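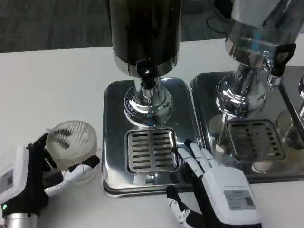 Sandau Catering Equipment Maintenance Records

Version 2. Last revised Tuesday, February 11, 2025. Maintained by Oratile Potgieter.

Summary

A table of service visits to countertop drink equipment in staff canteens, hotel breakfast rooms and meeting venues. Each row is one visit to one unit. The records were typed up from paper job sheets kept by the service firm Van Wyk at its Rurberg and Traduvville depots. The data is meant for work on service intervals, part replacement and the wording of fault reports.

Files

visits.csv - one row per visit
parts.csv - parts fitted, linked to visits by visit_id
sites.csv - site type and depot, no addresses
codes.txt - fault codes and their meanings
CHANGES.txt - corrections made after the first release

All files are UTF-8, comma separated, with a header row. Empty fields mean that the job sheet had nothing written in that box. A zero is a real zero.

Main columns in visits.csv

visit_id: integer, unique.
unit_id: integer. Stays the same when a unit moves between sites.
visit_type: planned, callout or return.
fault_code: see codes.txt. Blank for planned visits with no finding.
minutes_on_site: integer, as written by the technician. Travel is not included.
note_text: free text from the sheet, with spelling left alone.

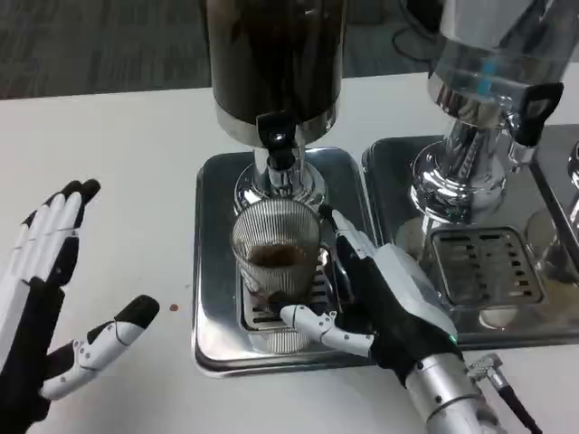 Fault codes are grouped by the part of the unit the technician worked on, and the group can be read from the first letter of the code. T covers taps and spouts, S covers seals, C covers cooling and D covers drainage. Freestanding units and units that sit on a tabletop, like the beverage dispenser on the white top shown with this section, use the same letters, so mount type has to be taken from the mount column in sites.csv. Codes starting with X were used at the Traduvville depot before the two lists were merged. They have been mapped where the note made the meaning clear and left as X where it did not.

Collection and cleaning

Job sheets were scanned at the depots and keyed by hand. A sample of 200 sheets was keyed a second time by another person and the two versions were compared field by field. Differences in fault_code were settled by going back to the scan. Differences in note_text were mostly punctuation and were settled in favor of the first version.

Customer names, phone numbers and signatures were not keyed. Technician names were replaced with a depot letter and a number. Where a note mentioned a person by name, the name was replaced with [person].

Dates are given as month only. Visits that started before midnight and ended after it are filed under the month in which they started. 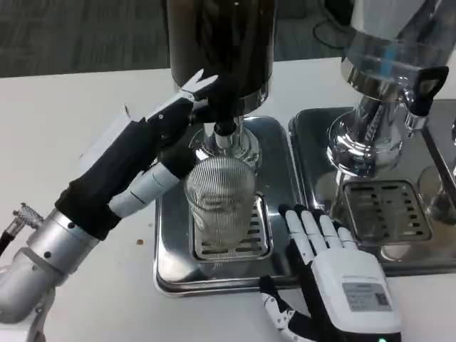

Sheets with no readable unit number were dropped, as were sheets for loan units, which have their own numbering at each depot. Return visits were kept even when the first visit is missing from the table - check visit_type before computing time between failures.

Known problems

Rurberg technicians tended to enter minutes_on_site in steps of a quarter hour. Traduvville technicians did not.

Code S2 was used for both worn and missing seals until the form changed in April. After the change, missing seals are coded S5.

Planned visits at hotels are bunched before the holiday season, so monthly counts say little about how often units fail.

Loading

Read unit_id as text if you join to parts.csv in a spreadsheet program. Some programs drop leading zeros from the older part numbers in the same file.

Terms of use

Free for research and teaching. Please name the data set and its version. Send corrections to the maintainer with the visit_id and the column name.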